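Deep-cleaning a small shared kitchen

This procedure covers the kitchenettes on the Larkmont and Adlow floors. It is carried out in June and again before the winter closure. Allow 2 hours per room. Start after the afternoon tea break, when the kettle is no longer needed.

Materials

White vinegar
Bicarbonate of soda
Washing-up liquid
Two microfibre cloths, one for food surfaces only
Old toothbrush
Rubber gloves
Bucket

Do not mix vinegar with any bleach product. The bleach under the sink in room 102 is for the floor drain and stays there.

1. Fridge

Switch off at the wall and empty all shelves. Discard anything unlabelled. Lift out the shelves and the salad drawer and leave them to reach room temperature, as cold glass can crack in hot water. Wash the interior with one tablespoon of bicarbonate of soda per litre of warm water. Clear the drain hole at the back with a cotton bud. Wipe the door seal along its full length, opening each fold with a finger. Dry everything, refit the shelves and switch on again.

2. Kettle

Fill halfway with equal parts vinegar and water. Bring to the boil, switch off and leave for 30 minutes. Pour away, rinse and boil twice with plain water. If scale remains on the base, repeat once. The Diltwood kettle has a mesh filter behind the spout which pulls upwards to release. Soak it separately in a cup.

3. Sink and tap

Put the plug in and cover the base with hot water and a little washing-up liquid. Leave it to stand while cleaning the tap. Wrap a vinegar-soaked cloth around the end of the spout and scrub the nozzle with the toothbrush afterwards. Unscrew the waste strainer and remove any hair or food.

4. Cupboards

Empty one cupboard at a time. Wipe shelves from back to front. Check the hinge screws on the Rolland units and tighten by hand only; the chipboard strips easily.

5. Microwave

Unplug it and move it to a table with clear space on the door side. Open the door fully before lifting out the plate.

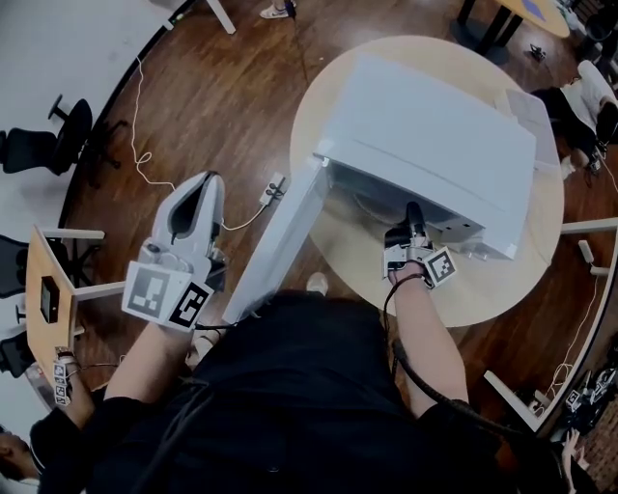
Microwave on the round table, door open.

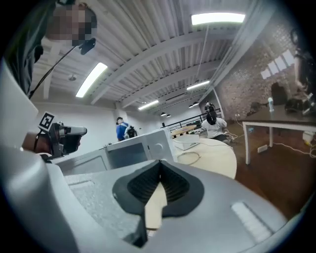
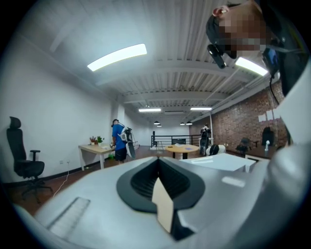 Wash the plate and roller ring in the sink. Heat stains on the ceiling of the cavity soften if a damp cloth is held against them for a few minutes. Do not use scourers or spray cleaner near the vents. Leave the mica cover in place and wipe it lightly. Dry the door seal and the latches, then refit the ring and plate.

6. Finishing

Wipe the worktops and handles, mop the floor towards the door and rinse the bucket. Initial the sheet inside the cupboard door. Note any cracked shelf or loose hinge on the same sheet.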